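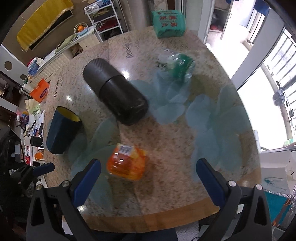 Department of Facilities and Domestic Services, Ullport College

Chapter 6
Small items on shared tables

Contents of this chapter
6.1 Scope
6.2 The table surface
6.3 Classes of item
6.4 Position and reach
6.5 Order of clearing
6.6 Recording

After studying this chapter the reader should be able to name the parts of a table surface that affect cleaning, sort small items into the four classes used in this book, and write a clearing order for a table in daily use. Chapter 5 dealt with worktops and fixed counters. Readers who have not worked through section 5.4, on edge trims, should do so first, as the terms "near edge", "far edge" and "seam" are carried over without further definition.

6.1 Scope

A shared table is one used by more than one person in the course of a day, for more than one purpose, and with no single person responsible for what is left on it. Staff room tables, common room tables and the tables in shared student kitchens fall under this heading. Desks assigned to one person do not. Restaurant tables do not either; they are laid and cleared to a fixed plan and are covered in Part Three.

The items found on shared tables are for the most part small. In this book a small item is one that can be lifted with one hand and whose longest side does not exceed 350 mm. Drinking vessels, food packets, tins, flasks and stationery are all small items. Trays, kettles and bags are not.

Small items give more work than large ones for their size. They are moved often, they are hard to assign to an owner, and they hide the surface in patches, so that a cloth passed between them leaves the covered parts untouched. A table may be wiped daily for a month and still carry a ring of old tea under a packet that was each time wiped around.

6.2 The table surface

Three features of a surface are noted before any clearing is done: finish, pattern and joints.

Finish. A glossy surface returns bright, hard-edged reflections of the lights above it. The table at the head of this chapter is of this kind and shows three such reflections. Smears on a glossy surface are seen easily from a low angle and poorly from directly above. Inspection should therefore be made with the eyes brought down towards the level of the table, facing the strongest light. A matt surface gives no such help and is checked by touch, with a dry hand.

Pattern. Plain pale surfaces show crumbs, drips and stains at once. Speckled surfaces do not. On a speckled pink-beige ground, crumbs of biscuit or bread can pass unseen at arm's length. Printed decoration makes the matter worse. Where blue-green petals overlap and olive-brown patches lie between them, a tea stain of similar colour may be taken for part of the print, and the reverse mistake is also met: trainees have been seen scrubbing at the print. Lettering is a common source of this error when it is faint or when it is read sideways from the cleaner's position. The same word may be printed at more than one place on a table, as "Reason" is here, and a repeat of this sort is a useful sign that the mark belongs to the surface. Where doubt remains, the mark is rubbed once with a damp white cloth and the cloth is inspected.

Joints. A seam across a table collects fine matter. It should be brushed out along its length before the surface is wetted. A wet cloth drawn across an unbrushed seam pushes crumbs into it. Items standing or lying over a seam are lifted, not slid. The same applies to the line where the main surface meets an edge strip, for example a strip with a light brown wood grain. Edge strips are wiped last and along their length.

Rounded sides should be mentioned under this heading, though they are not joints. A cloth folded square does not follow a curve. The cloth is opened to a single thickness and drawn round with the flat of the fingers.

6.3 Classes of item

The four classes are as follows. They are based on how the item behaves when handled. Its value and its owner do not enter into the classification.

Class A: open vessels. Cups, mugs, glasses and bowls. The vessel is treated as full until its inside has been seen. A dark cup with a lighter interior is easy to check, whereas one that is dark inside and out must be looked into from above. A tapered cup has a base narrower than its rim and is gripped below the middle. Two fingers hooked over the rim is not an accepted grip anywhere in this book.

Class B: closed rigid containers. Flasks, tins, jars and lidded tubs. Many are cylindrical and will roll if laid down. Before such a container is lifted, its joint line should be found, this being the narrow line where one section of the body meets another. The hand is placed on one side of the joint only, on the larger section, and the container is not gripped across the line or twisted. On the matt black container illustrated, the upper section is finely textured and the lower body smoother, with the joint visible as a dark line between them. Texture improves grip when the hand is dry. Smooth rounded ends offer little and should be supported from beneath.

Class C: wrapped goods. Single packages and packs in plastic film, whether orange, yellow, green or otherwise. Film is slippery against film and tends to cling to a damp surface. Wrapped goods are picked up by the body of the package, never by a loose corner or seal. Where there is a barcode label, it is kept uppermost and dry if the goods are to be returned to stock. Printing in a language that the cleaner cannot read is no ground for disposal. The item is set aside and reported in the ordinary way.

Class D: soft packets. Clear or partly clear packets which have no firm shape of their own, often crinkled, with contents that can shift to one end. The green contents of the packet beyond the black container show most deeply on one side, the other side being pale and transparent. The weight of a soft packet is not at its middle, and the hand goes under the filled part. A packet is not judged to be waste on the ground that one end of it looks bare.

Hattar and Dierckx, in the Flarneck manual on which the college course was first based, use a fifth class for stationery and loose paper. It has been left out here. In practice paper is cleared first under a separate rule (section 6.5), and the fifth class caused more disagreement in marking than it was worth.

6.4 Position and reach

Items are located by two measurements: distance from the near edge, and distance from the cleaner's midline. For practical work neither is taken with a rule. It is enough to divide the table into a near zone and a far zone.

The near zone extends 60 cm from the edge at which the cleaner stands. Anything in it can be lifted with a bent arm and a straight back at a table of standard height, taken in this course as 74 cm. Items in the far zone, including packs left standing at the far edge, are approached by walking round the table. Leaning across is marked as a fault in the practical assessment even where nothing is knocked over.

Items lying on their sides are dealt with before standing ones in the same zone. A container lying diagonally to the near edge needs particular care, as its path if it rolls is harder to judge than that of one lying square. One hand is placed flat against it before any neighbouring item is touched.

6.5 Order of clearing

The standard order is:

1. Loose paper, to a dry place off the table.
2. Class A, one vessel to each hand at most.
3. Class B.
4. Class D.
5. Class C.
6. Dry brush of seams.
7. Damp wipe, far edge to near edge.
8. Edge strips.
9. Dry wipe with a second cloth.
10. Return of items that are to stay.

Class C is left until late because wrapped goods are the least likely to spill and can wait. Liapis (see Further Reading) places it before Class D. Either order is accepted in the assessment provided that it is kept to throughout one table.

At step 10, retained items are put back in the zone from which they came. They are not grouped, stacked or lined up. Users of shared rooms look for their belongings where they left them, and complaints of missing property in the first Utico trial fell by 37 per cent when cleaners stopped arranging items in rows.

6.6 Recording

The record for a shared table takes one line: room, table, time, classes present and initials. Faults in the surface, such as lifting at a seam or a chipped edge strip, go on the reverse. A sample line reads:

Common room, table by window, 16.20, A B C D, seam brushed, W.H.

Terms introduced in this chapter
Far zone; joint line; near zone; open vessel; shared table; small item; soft packet.

Preparation for the practical
Choose a shared table in your own building. Note its finish, pattern and joints. Without moving anything, assign each small item to a class and write out the clearing order you would follow. Bring the sheet to the first session with Maya Moussa in June. Sheets are returned with the marks for Chapter 5.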